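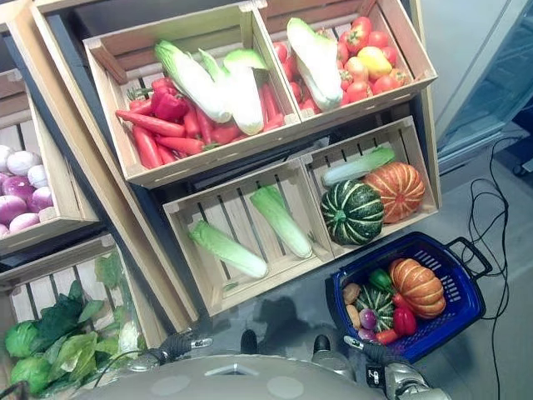

Fig. 1. Napa cabbages, carrots and red bell peppers in a pine display crate.

Filed under: Course Handouts > Residential Mechanical > Cooling Loads

Unit 7: Latent load and equipment selection

This unit assumes you have finished the sensible load worksheet. Bring the completed worksheet and a psychrometric chart to the Tuesday lab.

1. Two kinds of load

Sensible load is heat that changes the dry-bulb temperature of the room air. Latent load is the energy tied up in water vapor that the coil must condense out. The total is the sum of the two. A system sized on total capacity alone can hold the thermostat setting and still leave the house damp.

Sensible heat ratio (SHR) is sensible capacity divided by total capacity. An SHR of 0.75 means that three quarters of the work goes to lowering temperature and one quarter to removing moisture. The SHR of the equipment at design conditions should be equal to or slightly below the SHR of the load.

2. Sources of moisture

Infiltration is usually the largest source in a humid climate. People, cooking, bathing and unvented dryers make up most of the rest. Duct leakage on the return side in a vented attic or crawl space must be entered separately. Do not fold it into the infiltration figure.

3. Worked problem: the Zirnham house

The Zirnham house is a single-story slab-on-grade building with ducts in the attic. The sensible load from the previous unit is 22,000 Btu/h. Latent load is found from

Q = 0.68 x cfm x (difference in humidity ratio, grains per pound)

Outdoor air enters at 93 cfm. The difference in humidity ratio is 50 grains per pound.

Q = 0.68 x 93 x 50 = 3,162 Btu/h

Add the internal latent gain from occupants, 800 Btu/h. Total latent load is 3,962 Btu/h, total load is 25,962 Btu/h, and the load SHR is 0.85.

Common error: using the outdoor humidity ratio in place of the difference. Check units before multiplying. 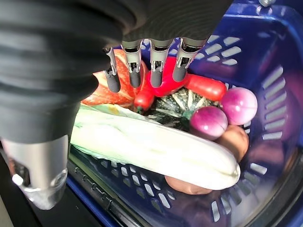
Fig. 2. Four robotic fingers with rounded black tips, reaching into a basket.

4. Airflow and the coil

Lower airflow gives a colder coil and removes more moisture, at some cost in sensible capacity. The usual starting point is 400 cfm per ton. The Papadakis table in your packet lists coil performance at 369 cfm per ton and at 400. Read both rows, and interpolate on entering wet-bulb temperature only.

Running the blower after the compressor stops puts water on the coil back into the air stream. Set the fan to AUTO for any latent calculation. Variable-speed equipment is covered in the next unit.

5. Selection steps

a. Find design sensible, latent and total loads.
b. Pick a unit from the expanded performance data, at design outdoor temperature. Nominal tonnage is not acceptable.
c. Confirm sensible and latent capacity separately.
d. Record the airflow used.

Homework: repeat section 3 for the Caker duplex, upper unit only. Show the humidity ratio readings on the chart.

Related handouts
Unit 6: Sensible gain through glass and walls
Unit 8: Two-stage and variable-speed compressors
Reading expanded performance data
Irkus duct leakage worksheet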